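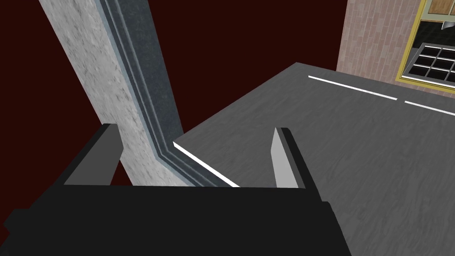
Wrist view in the simulator, gripper open, nothing between the fingers.

Simulation rules for gripper work - frequently asked questions

These answers are for teams who send simulated runs to the Saltuvitz shared library. The rules are kept by Štěpánka Zeman. Please read them before your first upload.

Do I have to pass the simulation check before I use the real cell?
Yes. Every new program must first complete 30 runs in the simulator without a contact fault. If you change only the speed, you can ask for the short check, and it is 2 runs.

Must the gripper be visible in the wrist view?
Yes, both fingers, in every run. A reviewer has to see if the gripper is open or closed without opening the log file. The body of the gripper may cover the lower part of the view, we accept this.

Can the background be anything?
Yes. Brick, concrete, painted lines on a surface - all this is permitted, also when it does not look like a workshop. But the background must be listed in the scene sheet, and you must not change it in the middle of a series.

My fingers are plain blocks without pads. Is it allowed?
It is allowed for reaching and positioning. For grasping you must use the finger model which has the same shape and friction as your real fingers. We had to return 462 runs from the Jornar series in July for this reason, and it was a lot of work for everybody.

Which start position should I use?
Start with the gripper open and with nothing between the fingers. If your task needs another start, write it in the first line of the run note.

How many runs can I send at one time?
Up to 700 in one package. Larger packages are stopped by the upload page, and the message you get is not very clear. We have asked Flelier to improve it.

Can simulated and real runs be in the same folder?
No. Keep them in two folders and write "sim" or "real" in the name. Rendered pictures in reports must also have a caption which says that they come from the simulator.

Is a passed check the same as a safety approval?
No, please do not use it in this way. The check says only that the program behaved correctly in the model. The risk assessment of the real cell is a separate document and must be signed before the first movement. For the Rudd cell it is signed by Olga Lobo.

What if I find a mistake after the upload?
Do not delete the run. Mark it as withdrawn and add one sentence about the reason. The number of the run stays reserved.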